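Domerer Savings Access Program
Interim Progress Report to the Laur Fund
Reporting period: second half of the grant year, through September

1. Purpose of this report

This report is submitted under the terms of the grant agreement between Domerer and the Laur Fund. It covers the matched savings accounts offered to hourly and contract workers in the Pulen area, the work done with our banking partner, Trasolitz Credit Union, and the changes we are requesting for the remainder of the grant. A separate financial statement has been sent to the Fund's grants office and is not repeated here.

The previous report described the design of the account and the first months of enrollment. Readers who are new to the program may wish to consult it for the eligibility rules, which have not changed.

2. Enrollment

The grant agreement set an enrollment target of 650 account holders by the end of the grant year. That target was reached during the reporting period, and enrollment was closed to new applicants while the match reserve was reviewed. Applicants who came forward after the closing were placed on a waiting list and told in writing that a place was not guaranteed.

Enrollment did not grow evenly. It was slow in the spring, when we relied mainly on flyers and on referrals from the tax preparation sites. It picked up after Trasolitz agreed to let applicants begin the process by phone and finish it at a branch. Many of the people the program is meant to serve drive, deliver or clean on schedules that change from week to week, and a single branch appointment during business hours had proved hard for them to keep.

Identification remained the most common reason for an incomplete application. In most of these cases the applicant had a valid document with an old address. Trasolitz now accepts a current utility bill or a letter from a landlord alongside it. We asked that this be put into the branch manual, and it has been.

3. Deposits and matching funds

Account holders made 2,853 deposits that qualified for a match. A deposit qualifies when it comes from the account holder's own earnings and stays in the account for 60 days. The match is paid dollar for dollar up to $60 per account holder in each quarter.

Most qualifying deposits were small. Staff had expected account holders to set up automatic transfers on payday, and the early training materials were written on that assumption. In practice a large share of participants prefer to move money by hand at the end of a good week. Several told us that an automatic transfer had once caused an overdraft at another bank and that they did not want to repeat the experience. The materials have been rewritten so that both methods are presented on equal terms.

The holding rule has produced more questions than any other feature of the account. Participants understand that a deposit must stay in place for a period, but they are often unsure what happens if they withdraw part of it. Under the current rule, a partial withdrawal is charged against the most recent deposit first, so that older deposits continue toward their match. This is the more generous of the two methods we considered, though it is difficult to explain on a printed card. A worked table has been added to the monthly statement. Calls on this subject have fallen since it appeared, and branch staff report that they now use the same table at the counter.

4. Withdrawals

The program places no restriction on the reasons for a withdrawal. This was a point of discussion when the grant was approved, and the Fund asked to be kept informed.

When account holders withdraw money they are invited, without obligation, to state the purpose. Car repair was the reason given most often, followed by rent and by medical or dental bills. A smaller group reported school costs in late summer. Some people gave no reason, and we have not pressed them.

We regard most of this activity as the account doing what it was set up to do. A participant who draws down savings to replace a tire has kept a job and avoided a high-cost loan, even if the balance at the end of the quarter is close to where it began. For this reason we ask that the year-end evaluation look at deposits made and at whether the account remains in use, as well as at closing balances. Balances alone would give a poor picture of a household that saved, spent and began saving again.

Accounts with no activity for a full quarter are reviewed by program staff. A letter is sent, then a text message if the participant has agreed to receive them. A number of inactive participants answered that they had simply forgotten which institution held the account. The statement envelope carried only the Trasolitz name, while the enrollment materials carried ours. Both names now appear on the envelope.

5. Money coaching

Each account holder may meet with a coach at no charge. Use of this service was lower than planned. Participants who did meet with a coach tended to return for a second visit, and the subjects they raised were practical: how to read a pay summary from a delivery platform, how to set money aside for quarterly taxes, how to dispute an item on a credit report.

The first group workshops were held on Monday at 6 p.m. in the Pulen branch library. Attendance was uneven and fell off after the opening sessions. The feedback forms pointed to two causes. The hour conflicted with evening delivery work, and some participants were uncomfortable discussing their finances in front of people they might know. The workshops have been replaced by short individual calls, which can be booked in the morning or late in the evening. Coaches have adjusted well to the new format, although the calls take longer to prepare than we had allowed for in the budget.

A session on contract income and taxes is the exception. It fills whenever it is offered, and we intend to keep it as a group event through the filing season.

6. Partnership with Trasolitz

The working relationship with Trasolitz is good. Program and branch staff meet monthly. Data on deposits is delivered on schedule, in a form that can be matched to our enrollment records without manual entry.

One problem should be reported. During the reporting period a group of matches was posted late after a change in the credit union's account software. The deposits themselves were never affected, and every late match was paid in full. Affected participants received a letter of explanation from both organizations - the first time a joint letter had been used - and were credited with the interest they would have earned. The matching file is now checked by a second person before it is released. We consider the matter closed but will report any recurrence at once.

Trasolitz has also agreed to waive the minimum balance for program accounts after the grant ends. Account holders will therefore be able to keep the account on the same terms, without the match, for as long as they wish.

7. Staffing and office matters

The program coordinator position was vacant for part of the period and has since been filled. During the vacancy, enrollment calls were shared among the coaching staff, which contributed to the slower start of the individual call service. Cross-training is now under way so that a single absence does not have the same effect.

Participant files have been moved from the shared cabinet to a locked records room, and the retention schedule has been brought into line with the grant agreement. The office phone menu was shortened and is now available in Spanish.

8. Requested changes

Domerer requests the Fund's approval for the following changes to the grant:

Unspent workshop funds to be moved to the coaching line, to cover preparation time for individual calls.

The waiting list to be opened in order of application as places become free through account closures, with no increase in the overall enrollment figure.

The year-end evaluation to report on continued use of the account alongside closing balances, as set out in section 4.

None of these changes would increase the total amount of the grant. A decision before the start of the next quarter would allow the waiting list to be opened without a gap in service.

9. Next steps

In the coming quarter, staff will complete the review of inactive accounts, prepare the tax season sessions and begin a short survey of account holders. The survey will be offered by phone and on paper. Questions have been shared with Trasolitz for comment, and a copy will be sent to the Fund before it is used.

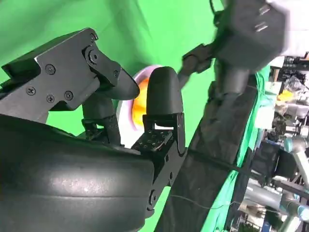

Survey responses will be collected without account numbers, and the results will be included in the final report together with the year-end evaluation. Questions about this report may be directed to the Domerer program office in Pulen.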